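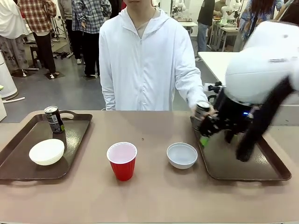 Unit 4: Comparing multi-fingered and two-finger grippers

Task set: cans, party cups and small bowls, moved between two serving trays. Arm speed is capped at 200 mm/s for all runs. Each group completes 80 trials per gripper, in blocks of 10, with the tray layout changed after every block.

Record for each trial:
grasp type
number of attempts
object tilt at release
outcome (placed, dropped, stopped by operator)

Cans are graded separately for upright and lying starts. A lying can needs a wrist rotation before placement, and the planner time for this counts toward the cycle.

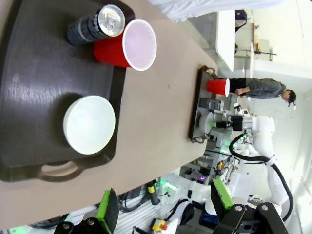 Bowls are approached from above, at the rim. Closing force is set in the controller on a scale of 0 to 3000; begin at the low end and raise it only after two slips in the same block. Do not change force within a block.

Handovers to a person are logged on the second sheet and left out of the placement score.

Reading: Hanance controller notes, sections on force limits and stop behavior.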